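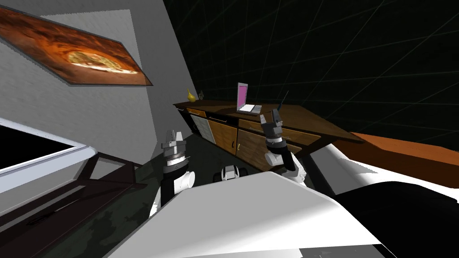 Simulated living room, robot's own view, both grippers near the sideboard.

Ellora project, methods meeting
Apr 28, 2021
Held by video call. Minutes taken by the person who spoke last at the previous meeting, as per the rule.

1. Previous minutes
Accepted. One correction: "the policy is confused" should read "the policy was trained on the wrong camera." The group agreed these are different problems.

2. Randomized rooms, results so far
The Plilletum generator now produces complete rooms without crashing, provided the random seed is not 307. Seed 307 is to be left alone until someone has a free afternoon.

The comparison asked for in October is finished. One policy was trained in a single tidy room and one in 500 randomized rooms, with the same demonstrations and the same training budget. Both were then tested in 16 rooms neither had seen. The tidy-room policy reached the target object in 3 of them. The randomized policy did clearly better, but its final count is being held back until the scoring script is fixed (see item 3).

There was some discussion of taste. The rooms hang paintings at a tilt, put black walls next to pale gray ones and light laptop screens in pink-magenta. A member asked whether anyone would live like this. The reply was that the policy does not have to live there, it only has to find the vase. Random textures stay. A request for a "nice rooms" setting was noted and not assigned.

3. Scoring
The script counts a reach as successful when a gripper comes within the set distance of the target. It does not check which side of the furniture the gripper is on. Several of the successes may therefore have been achieved through a sideboard. Agreed to add a line-of-approach check and rescore everything, including the runs people liked.

4. Two arms
The randomized policy tends to raise both arms even when one would do. Opinions differed. One view is that it copied the habit from the demonstrations, where the operator did the same. The other view came from the operator, and was that the demonstrations were fine. To be settled by retraining on the one-arm subset.

5. Transfer to hardware
Ulloa has offered lab time on the real arms. Accepted with thanks. The group will not use it until item 3 is closed, as the real sideboard is less forgiving about being passed through.

6. Compute
Motent is full again. Jobs named "test," "test2" and "final_test" will be deleted unless claimed. Three people claimed "final_test."

Actions
Approach check added to scoring script: simulation group.
Rescore all runs, both policies: same.
One-arm retraining: whoever wins the argument in item 4, or loses it.
Reply to Ulloa: chair.

Any other business
The short name for the method was raised again. Deferred.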